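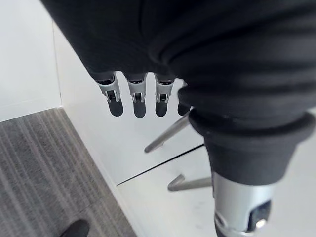 Let visitors watch the slow parts

04/04/2025

I went to the Lasska open day with my sister, who wanted to see a robot put away dishes. We got there at 11 and stayed almost three hours. I think it was a good visit, and I think the company ran the best part of it as if it were something to get through.

The first part was a talk. A woman from Lasska showed short clips, all sped up, and said the robot they call Ona had been through 161 practice sessions in the kitchen since March. Then we went in and stood along the side while it worked at the sink. It moved slowly. It would bring a hand near the rack, stop, move it a little, and stop again. People started checking their phones. The woman kept saying that the next thing would be more interesting.

I didn't want the next thing. I have loaded a dishwasher most nights of my adult life and never thought about where my wrist goes when I reach over a faucet. After ten minutes of watching a machine work that out, I had a much better idea of what is hard about the job and what isn't. The clips had taught me nothing like that. They made it look as if the problem was solved and we were just waiting for the price.
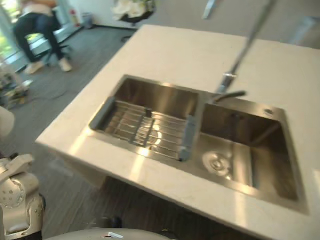
Ozan Saraç disagreed when I told him this on the ride home. He said most people give up one afternoon for a thing like this, and if all they see is a hand hovering over a sink, they will go home and say robots are useless. He would keep the clips and cut the live part to five minutes.

I see his point, but I don't think people are that quick to write things off. My sister isn't technical at all and she asked the best question of the day, about how it knows when it is holding something tightly enough. She asked because she had been standing there long enough to wonder. The engineer gave her a real answer, with some "we're not sure" in it, and that was worth more to me than the talk. 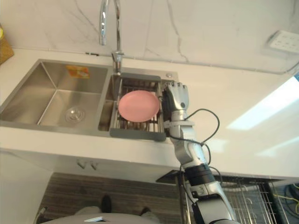

There is also the matter of trust. If a company wants a machine like this in my kitchen, handling plates I paid for, I want to have seen it on an ordinary day at ordinary speed. A car dealer lets you drive the car. He doesn't show you a film of it going downhill.

Bilgin had a booth at the Pramotlow fair last year where the robot stayed behind glass and did the same 2 moves over and over, to music. I remember the music. I couldn't tell you what the robot was for.

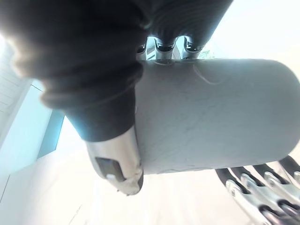 So my advice to Lasska is simple. Skip the clips, or show them at normal speed. Put out chairs. Have the engineer stand with the visitors and say what the machine is trying to do, and when it gets something wrong, say that too. Some people will get bored and leave early, and they should be allowed to. My sister and I would come back for the full three hours.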